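Section 4. Loading the Kitchen Task and Running Your First Attempt

Valleo Student Robotics Club, simulator handbook
Maintained by Elínborg Thorlacius. Complaints to Heiðrún Brøndum, who enjoys them more.

Before you start

You should have finished Section 3, which means the Dolent viewer opens, your login works, and you have stopped renaming the home folder. If the viewer shows a gray grid and nothing else, go back to step 3.6. The gray grid is not the kitchen.

You will need:
A club workstation (any except the one by the radiator)
The two hand controllers from the same box, left and right
Your team's settings file
A chair without wheels

4.1 Loading the scene

1. Open the Dolent viewer and choose Scenes, then Kitchen, then Tray Task.

2. Wait. The first load takes 50 seconds. Clicking again during this time loads a second kitchen on top of the first, and the physics engine has strong feelings about two countertops in one place.

3. When the counter appears, press Settle. Everything that was spawned slightly above the counter will drop onto it.

4. Check that both hands respond. Wiggle the left controller and watch the left hand, then do the same on the right. If they are crossed, swap the controllers. Do not cross your arms and carry on. Two teams did this last term, and one of them placed second, which has made the rest of us very hard to convince.

Note: The hands keep whatever pose they had when the last person quit. If yours open in a fist, press Home before you do anything else.

4.2 Setting up your hands

5. Load your team's settings file with the Ajayi plug-in. Without it, the fingers run on factory values, which were apparently chosen for cracking walnuts.

6. Set grip force to 9. You may raise it later for the bowl. You may not raise it for the croissant.

7. Set the approach speed to Slow. Medium is for people who have passed the task at Slow. Fast is for visitors' day, when we want the parents to gasp.

Caution: Do not change finger friction to improve your score. The judges open the settings file. They open it first.

4.3 Making an attempt

8. Press Record. A small tone plays. If you didn't hear it, you are practicing, and the best run of your life is about to go unsaved.

9. Bring one hand in toward the tray and stop short of the food. Keep the other hand back until you need it. New drivers like to send both in at once, and they meet over the banana.

10. Lower the hand gradually and close the fingers around the item from the sides. Coming straight down works on the banana about as well as you would expect.

11. Lift, move to the target shown in your task card, and open the fingers fully before you back away. A half-open hand takes the croissant with it when it leaves.

12. Press Stop. The run is saved under your team name with the time of day.

Note: An attempt times out after 105 seconds. The timer does not pause while you discuss strategy.

4.4 When things go wrong

The food slides off when you lift. Your fingers closed too high. Reset and start lower. Raising the grip force is the popular fix and the wrong one.

The tray moves with the food. A finger has caught the rim. Open the hand, go up, breathe, begin again.

An item has passed through the counter. It is falling, and it will go on falling until you press Reset. Please press Reset. Last January somebody left one going over a weekend and the log file filled the disk.

The hand trembles while you hold still. Usually this is a low controller battery. Occasionally it is you. Put the controller down on the desk and see which of you stops.

Error 278. The Bundomix server has lost track of your scene. Save the settings file, close the viewer and load from step 1. Restarting the workstation does nothing except annoy the person sharing it.

4.5 Before you hand over

13. Press Home so the next driver gets open hands.

14. Upload your saved runs to the team folder, including the bad ones. Heiðrún goes through the bad ones on Tuesday, with the projector on. Attendance is excellent.

15. Put both controllers back in the same box, on the charger.

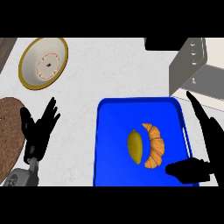 Can we use one hand for the whole task, or do we have to use both?

One hand is allowed for the banana and the croissant, and you lose no points for it. The bowl task in Section 5 needs both, so get some practice with your weaker side before you move on.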